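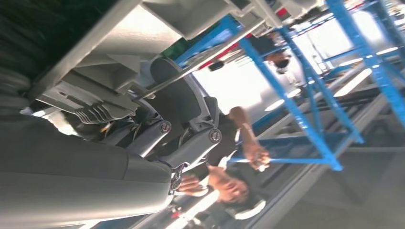 A person holding a small light-coloured object near blue shelving

Shelving is a set of flat surfaces fixed one above another and used to store or display goods. It may be fastened to a wall, built into a recess or made as a separate unit that stands on the floor. The word covers both the shelves themselves and the frame, brackets or uprights that hold them. In everyday use a single board is called a shelf, while shelving usually means several together.

Construction

Most shelving has two parts – the supports and the shelves. The supports may be solid side panels, open posts or brackets fixed to a wall. Shelves are made of timber, board, sheet steel, plastic, glass or wire, and rest on pegs, clips or hooks that fit into holes or slots in the supports. Where the holes are evenly spaced, the shelves can be moved up or down to suit what is stored.

Freestanding units need some form of bracing so that they do not lean. This can be a solid back panel, a pair of crossed straps or stiff corner joints. Tall, narrow units are often tied to the wall as well, mainly in homes with small children and in workplaces where people reach up to the higher levels.

Painted and coloured shelving is common in workshops, schools and stores. Colour is sometimes used as a guide to what belongs where. At the Dundon craft stores, blue units hold small items and grey units hold boxed stock, a system later copied at the branch in Calado.

Sizes and loads

Shelf depth depends on use. Bookshelves are shallow, so that books do not get lost behind one another, while shelves for boxes or bedding are much deeper. The Berkow pattern, a household unit sold flat and put together at home, has five shelves 66 cm wide. A narrower version has the same height and was meant for hallways.

The load a shelf can carry depends on its material, its thickness and the distance between supports. A long shelf sags in the middle sooner than a short one of the same board. Makers normally state a safe load for an evenly spread weight, and a heavy object placed at the centre puts more strain on the shelf than the same weight spread along it. The heaviest goods are kept on the lower levels.

Filling and sorting

Small objects are usually kept in trays, tubs or bins, which slide out for filling and stop the contents from rolling away. Loose items are picked up and put away by hand, one or a few at a time. Things in regular use go between waist and shoulder height, and those seldom needed go at the top or bottom. Labels are fixed to the front edge of the shelf or to the bin itself.

In larger collections each shelf has a code. The Sorholm lending store, which keeps over 2,000 household items, gives every bay a letter and every shelf a number, counted from the floor up. Stock is checked every December, and items found on the wrong shelf are returned to the one marked on their tag.

Care

Painted metal shelves are wiped with a damp cloth and dried. Wooden shelves mark easily if wet objects are left on them. Pegs and clips may work loose when shelves are moved often, and worn ones are replaced in pairs so that the shelf stays level.

See also

Bookcase
Bracket
Pigeonhole
Storage bin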